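Freezer Week, and other winter sports

3 Dec 2024

Well, we did it. The big upstairs freezer at Whitlock has been emptied, defrosted, wiped out and filled again, and I can now open the door without a box landing on my foot. If you've been here longer than a year you'll know how I feel about that freezer. If you're new, welcome, and please don't put anything on the bottom shelf until you've talked to me!

I should say how bad it had gotten. We pulled out 80 boxes, and 32 of them had nothing on the lid that anyone could read. A few just said "new" (new when?), one said "KEEP" with three underlines and no name, and there was a bag of ice packs from the Grastov trip that had frozen into a single lump you could have used to stop a door. I found a box of my own from my first spring here. I had labeled it "misc." I have no excuse for that and I've thrown it out.

Most of the credit goes to Kyriaki Sotiropoulos, who came over from the Brindamard building with a roll of good tape and a spreadsheet and took charge in the nicest possible way. Her system is simple. Every box gets a name, a date, what's in it and a throw-out date, all on the front edge where you can see it with the door open. Lids get swapped, she says, and she's right, I swapped two that same morning while she was talking.

We also argued for a good while over how to name the shelves. I wanted animals. I still think people would remember that their stuff was in Otter. But I got voted down, so it's a letter and a number for each spot, same as on the benches, and there's a map taped to the door. Fine. It does make the spreadsheet easier to sort. 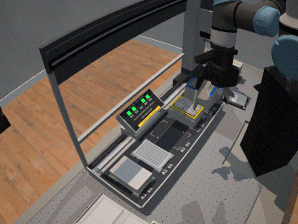 Letters and numbers along the edge of a simulated lab deck.

The tape is worth a paragraph, sorry. The cheap stuff we'd been using goes stiff in the cold and drops off, and then you get a little drift of labels at the bottom of the freezer like leaves. The roll we have now sticks as long as you put it on at room temperature, before the box goes in. Marker matters too. Ballpoint is hopeless, and anything that says "washable" will wash. There's a cup of the right pens on top of the freezer, tied on with string, and I'd love it if they were still there in April.

Shelf space is the other thing. After the clear-out we have room for 70 boxes, and I'd like to leave a few spots open on purpose so that when somebody comes in with a delivery on a Friday they aren't playing stacking games with the door open and the alarm going. So if a spot is marked "free" on the map, it's for short stays only. Put your name on the sheet, and move your box by the end of the following week.

The old Clovel chest freezer in the hallway is next. I haven't looked inside it and I'm not going to until after the holidays. If you know something in there is yours, please come get it before then, and bring gloves, the hinge side is all frost. Unclaimed boxes will sit out on the cart for a day with a sign on them, and after that they go.

Spare tape is in the second drawer by the sink.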